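I look after the little cup-handling cell at Padier, and by look after I mean I'm the one who gets the message when it starts missing. Last February it needed a proper going-over, so I wrote down what I did. Songül Oral has used these notes twice since and only complained about my spelling!

## Before you touch anything

Stop the program, park the arm and hit the stop button. Then get your face down near the gripper and look at the finger tips. Ours are on a Purkside mount and they do get chipped (we change them every 2000 cycles or so, sooner if Soon-im Kang has been testing). 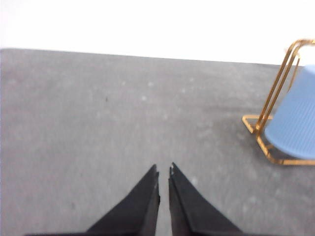 *Fingers open, seen from the wrist camera. There's a tiny pale mark near the tip of the right one.*

A mark that small I leave alone. If you can catch a fingernail on it, swap the finger. Two screws each, snug them up by hand first, then close the gripper slowly and check that the tips meet before you tighten anything properly.

## Wrist camera

Next, power back up and jog the arm over the rack at low speed. Grab a few stills on the way, moving and stopped. You'll get smears while it's travelling and that's fine, but once the arm has settled for a second the wires should be crisp. If they aren't, the lens wants a wipe or the focus ring has crept round again. 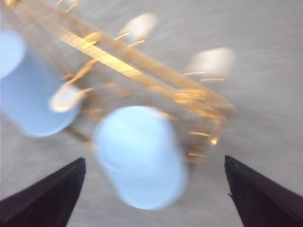
I keep the exposure at 635 on our Kindari controller. Go much higher and the shiny gold wire flares, go lower and the pale blue cups turn to mush. Your room will be different, so try a few values and write down the one you like (on paper, please, I've lost that number twice).

## Teaching the rack again

Put the rack square to the wall with a cup upside down on each end peg, and leave the middle one bare. That bare peg is what you teach from, because you can see the whole thing right up to the little cap.
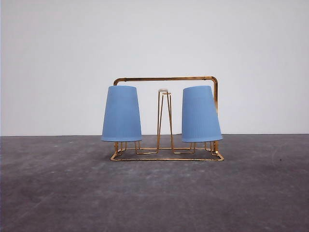
Bring the open fingers down over the peg until it sits midway between them, then save the point. On ours the height reads 422, and I'd be suspicious if yours had shifted by more than a couple from last time. Do the end pegs the same way, lifting each cup off by hand first.

Then run 11 slow pick-and-place goes with your hand near the stop. Watch the rims as they go down. If one scrapes a wire, nudge that point and start the count again, annoying as it is. I do mine on a Friday afternoon when the room's quiet, and the old points stay saved as "Karakaya_old" until Songül has had a go with the new ones.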